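Avcombe Shared Workshop
Build-Your-Own Gripper, Session 5 Handout: Recording Demonstrations by Hand

Bring the finished pair of hand-held grippers from Session 4, your cable set, and a laptop with the Flumo logger installed. If your logger version is older than the one on the workshop drive, update it before you arrive. The network in the back room is slow in the evening.

1. What we are building toward

By the end of the course each group will have a small arm, built on the Evby base kit, that can pick up a desk item and set it down in a marked area. The arm learns from recordings of people doing the same task with grippers shaped like its own. The jaws you printed and fitted in Session 3 are the same jaws that go on the arm. Any change you make to the hand-held pair has to be made on the arm too, including tip pads and spacers.

2. Before you record

Check that the jaws close fully and meet along their whole length. A gap at the tip shows up later as dropped objects.
Check the trigger spring. It should return the jaws to fully open without help.
Zero the opening sensor with the jaws closed, then open and close 10 times and confirm that the reading comes back to zero.
Tighten the bracket screws. Use the short driver, as the long one slips off the heads.
Set the logger to the group folder, not the shared one.

If the zero drifts during the check, the usual fault is the magnet sitting too far from the sensor board. Add one paper shim and repeat. 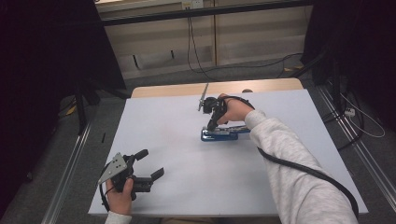 Cable routing causes more bad recordings than any other part of the build. A connector that gets tugged in the middle of a reach will drop samples, and the logger fills the gap with the last good value, so the file looks fine until you plot it. Leave enough slack for the wrist to turn through its full range, then send the cable back along the forearm, the way the right-hand one runs over the wrist and follows the gray sleeve. A loose loop below the hand is fine on the other side as long as it stays clear of the jaws. Turn the wrist both ways and watch the connector before you press record.

3. Recording

Each recording is one attempt at one task. Start with both grippers over the table and the jaws open. Move at a steady pace, slower than you would with bare hands. Come down on the object from above, close, lift, move, lower, open, and back away. Hold still for a moment at the end so the file has a clean finish.

Staplers are a harder object than they look. The top is narrow and hinged, so a grip that holds only the upper arm will let the base swing. Close the jaws on both parts or grip near the hinge.

Each group records 22 attempts per object. Change the starting position and angle of the object every time. Keep failed attempts, but mark them as failed in the log sheet.

4. Checking the files

Open the Giannakopoulos plot script and load the session folder. Look at the jaw opening first. Flat stretches in the middle of a movement mean dropped samples, and those files should be recorded again. Last term's set came to 1,646 files after cleaning, and most of the rejected ones had this fault.

5. For next session

Finish the log sheet and copy the folder to the workshop drive.
Read the section of the Evby manual on joint limits.
Charge the arm battery overnight and bring the power supply as well.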